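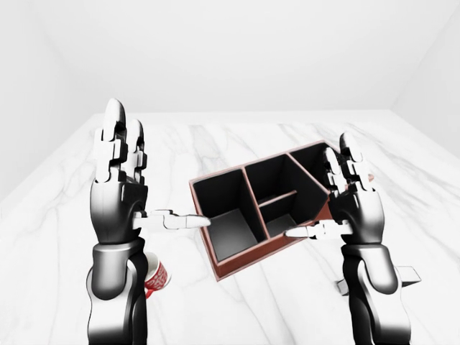

Should a small workshop pay for simulation before it pays for the hands themselves?
Start with the simulation seat if you can only fund one thing this year. It lets you find out which hands, which table height and which jobs you care about while changing your mind is still cheap.

Welcome to the Tresamside planning gallery! I'm Widad Kanaan, and I look after the equipment list for our little sorting and packing workshop. We have spent since April working out what a two-handed robot station would cost us, and I have enjoyed it far more than anyone should enjoy a spreadsheet. The picture at the top of the page comes from the simulated side of the work: a pair of black and silver hands, thumbs pointing towards each other, with a four-compartment desk organiser between them on a marble top.

I like the organiser as a planning object. The compartments differ in size, it sits at an angle to the hands, and the walls between the sections are thin. If you are drawing up your own list of test jobs, put something like it near the top – it raises questions about finger width and reach that a plain box never will.

What we have on the list so far

Simulation seat, Prorkar: £876 for the year. One seat is enough for us, as we take turns in the mornings.

Hands: two quotes in, from Sabbagh and Jollix. Sabbagh includes spare fingertips, Jollix charges for them separately but has the shorter wait at eight weeks. I keep going back and forth on this one!

Bench: we already own a solid one, so the only spend is on fixings. Measure yours before you ask for quotes (I did it afterwards and had to write to everybody again).

Training: 13 hours, spread over a month. Please don't leave this line out. It was missing from my first draft and the total looked wonderful until I put it back.

Spares and repairs: still a guess. I would love to hear from other small workshops what they set aside in the first year.

We have 21 test jobs written down now, mostly tidying, sorting and lifting things in and out of trays. The full list is pinned up by the kettle at Tresamside, and I'm happy to send a copy to anyone planning a station of their own. More pictures will go up once we have picked the hands.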